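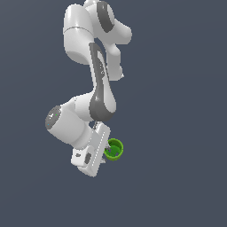

Green cup in the gripper, arm folded over to one side. Juška cell, simulated side.

Home Cells Gallery Notes Links Contact

We use cookies to remember your settings and count visits. Accept / Manage

Setting up the Juška cell, in pictures

I've been promising a gallery of the Juška setup for months, and February was quiet enough at the Florkislow shop that I finally sat down and did it. Juška is what we call our single-arm cell, and it comes in two halves: the arm bolted to the bench, and the copy of it that lives in Rastier, our simulation scene. Everything on this page is from the Rastier side. I do all my setup there first (it's quieter, and the coffee is closer!) and then carry the numbers over.

If you're looking for the wiring notes, those are on the Cells page, and they're still a mess, sorry. I wanted to stick with the part I like best, getting the pick pose right and then keeping it right.

The grip check

The picture at the top comes from what I call the grip check. I put the arm in a tilted pose with the cup in the gripper and then just look at it for a while. Is the cup sitting where the file says it should sit relative to the fingers? Does the wrist look like something the bench arm could do without pulling its hose? A tilt shows me things a straight-down pose hides, mostly little offsets in the tool frame, and I'd much sooner find those with my feet up than with a hand on the stop button.

My routine goes like this. Load the arm model and the gripper model separately, and check the tool offset against the sheet taped inside the cabinet door. Load the cup last. Save the scene under a new name before touching anything else, every single time, even if you're only "having a quick look" (I have lost two afternoons to quick looks).

Then I run the long test. Ours is 3974 cycles, which is a silly number that came from an old script, and I never changed it because all my older logs use it and I like being able to compare. The arm goes down, closes, lifts, tilts, comes back and opens. The first time I ran it on this version of the scene, the log flagged a joint limit at cycle 997 and stopped dead. I spent a whole evening blaming the arm model! It was a wrist limit I'd typed in by hand and rounded the wrong way. Two digits. I copy and paste limits now.

Lining up over the cup

The other picture is the one I go back to most, the open fingers pointing down with the cup standing below them. I stop the arm up here and nudge it sideways in tiny steps until I'm happy with the line, then look again from a second view. One view will fool you every time.

I keep the floor plain on purpose. Normunds Dambrauskienė set up our earlier scenes with a full bench, racks, a fence, the lot, and they were gorgeous, and they took forever to reload. For alignment I only want the arm, the cup and a flat color behind them. Normunds still thinks it looks sad. Maybe so, but I've reset this scene more than 895 times by now and I'm glad each one is quick.

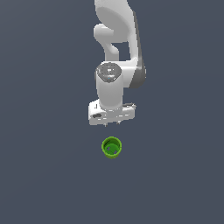
Keeping it in shape

Mostly dull stuff, but it saves me. Whenever somebody works on the bench arm, the Rastier copy gets the same change the same day, and I write the date in the scene notes. Swapped finger pads count. So does moving the cup start point, even by a hair.

I rerun the grip check after every Brusent update. Brusent is the controller software we use, and it has a habit of putting the approach speed back to its default. I keep four saved poses for checking: home, above the cup, at the cup and tilted. If all of them match the old joint values I start the long run and go to lunch.

Next on my list is the real gripper, which needs new pads and a good clean around the finger slides. I'll add bench pictures to the gallery once it's back together.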